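How I Wash and Re-Proof a Rain Jacket at Home

Last updated: October

372 shares | 10 comments

My rain jacket stopped being a rain jacket somewhere on the climb above Ollau. It was drizzling, nothing dramatic, and by the time I got to the hut my shoulders were soaked through and I was grumpy enough to start pricing new ones on my phone. Then I saw the prices and decided I'd better learn how to look after the old one!

If water used to bead up and roll off your jacket and now it just sinks in and leaves dark patches, the outer finish has probably worn away or gotten clogged with dirt and body oil. The jacket itself may be perfectly fine. You can fix this in an afternoon with a washing machine, and I've done it enough times now that I have opinions.

What you'll need

A liquid cleaner made for waterproof clothing. I use the Putusetti one, mostly because the shop down the street carries it. Then a re-proofing product, either spray-on or wash-in (more on that in a minute). A soft brush or an old toothbrush, a couple of clean towels, and a hanger you don't mind getting wet.

Clean the machine first

I skipped this the first time and regretted it. Regular detergent leaves gunk in the drawer, and fabric softener is even worse – it coats the fabric and makes it soak up water. Pull the drawer out, rinse it under the hot tap, scrub the corners, and run the machine empty once on a hot setting. I do mine at breakfast so it's ready by the time I've finished my coffee.

Wash the jacket

Empty the pockets. All of them, including the little one on the sleeve that you forgot about. (I've washed a granola bar. It goes everywhere.) Close the main zipper, do up the flaps, and loosen any elastic cords.

Wet the collar and cuffs and go over them with the brush and a drop of the cleaner. That's where the sunscreen and sweat end up, and a machine wash alone never quite gets it out of mine.

Now read the care label. Mine says warm and gentle, yours might say something else, so go with yours and ignore me. Put in as much cleaner as the bottle tells you, pick a slow spin, and add an extra rinse if your machine has the option. I wash one jacket at a time, two if they're thin.

Spray-on or wash-in?

People get surprisingly heated about this one. Wash-in is less work and covers everything evenly, but it also treats the inside, and if your jacket has a wicking liner you may not want that. Spray-on goes only on the outside and you can give extra attention to the shoulders and hood. My jacket is lined, so I spray.

Hang it up while it's still damp, zip it closed, and spray from a hand's width away. A 200 ml bottle does my jacket with a bit left over for a hat. Do the seams, the tops of the sleeves, and under the hood brim. Wait a couple of minutes and wipe off the drips with a damp cloth, or you'll get whitish streaks. Please open a window, too!

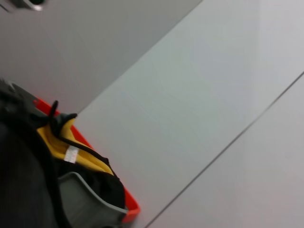 Once the drips are gone, check the label again before you go anywhere near the dryer. A lot of finishes work better after some gentle heat, and if tumble drying is allowed I give it a low cycle and pull it out as soon as it's dry. If it isn't allowed, hang it somewhere airy overnight and leave it alone. I don't put mine on a radiator anymore. One cuff came out a bit crinkly and it's never been the same.

Test it

Flick some water on the shoulder. If it beads up, you're done. If it spreads out and soaks in, look at where it's happening – on mine it's nearly always under the backpack straps, and a second light coat usually sorts it out.

I go through all this twice a year, once in October and once when the snow's gone, plus an extra wash if I've been anywhere muddy. The Zilavside trail counts as muddy in any month. Store the jacket on a hanger if you've got the closet space, and keep it out of its stuff sack until you're packing for the next trip.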